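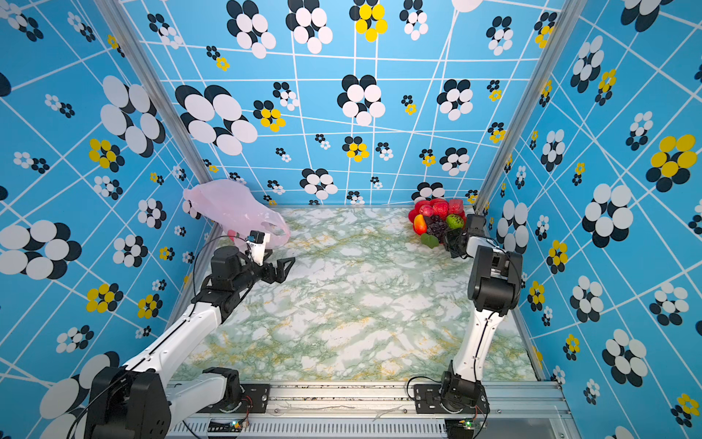
¿Se pueden guardar las frutas decorativas todas juntas en una misma bolsa?
Las piezas lisas admiten bolsa común; las de superficie rugosa y los racimos se embolsan al final, encima de las demás, para que los tallos no soporten peso.

4. Montaje y recogida del centro de frutas Drisum

4.1 Preparación de la superficie

1. Despeje una zona plana de 200 cm de perímetro como mínimo.
2. Pase un paño seco por el tablero. No utilice alcohol ni limpiadores con disolvente.
3. Coloque el plato rojo de borde ondulado en el centro.
4. Vacíe la bolsa de plástico junto al plato y ábrala del todo antes de sacar los racimos.

NOTA: conserve la bolsa. Se vuelve a utilizar en el apartado 4.3.

4.2 Colocación de las piezas

1. Empiece por las piezas grandes y redondas. Apóyelas contra el borde interior del plato.

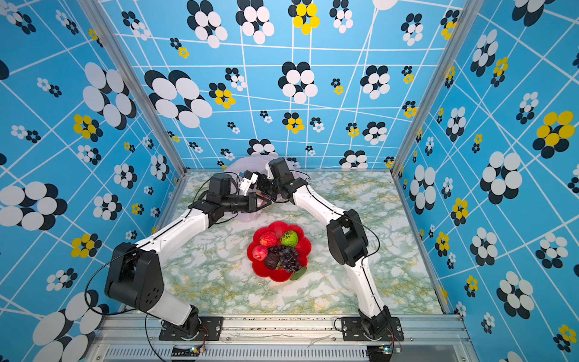 2. Rellene los huecos con las piezas medianas – manzana, mango – sin forzarlas entre sí.
3. Deposite el racimo de uvas sobre la base ya formada y deje caer los granos hacia un lado.
4. Introduzca las hojas por debajo de la fruta, con la punta hacia fuera.
5. Compruebe la estabilidad girando el plato media vuelta. Si una pieza se desplaza, retírela y repita desde el paso 2.

PRECAUCIÓN: el plato admite hasta 3 kg. No lo levante por un solo pétalo del borde.

PRECAUCIÓN: las frutas son artificiales. No son comestibles y deben quedar fuera del alcance de niños pequeños.

4.3 Recogida

1. Retire primero las uvas y resérvelas.
2. Tome las piezas de una en una por su parte más ancha. No tire de los tallos ni de las hojas. 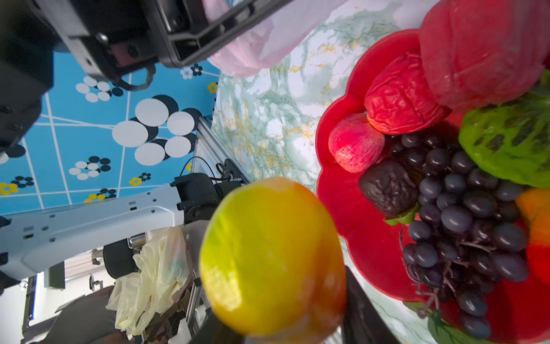 Fig. 4-3. Pieza amarilla y plato con uvas.

3. Introduzca en la bolsa las piezas lisas y, a continuación, las rugosas.
4. Añada las uvas y las hojas. Cierre la bolsa sin anudarla – el nudo deforma el plástico.
5. Guarde el plato aparte, en posición horizontal, a menos de 22 °C.

NOTA: si la pintura de una pieza presenta roces, consulte el apartado 6 (Repuestos Flirnon). Las piezas sueltas se piden por su referencia, no por el nombre de la fruta.

Revisión del apartado: G. Conneely, 25/04/2019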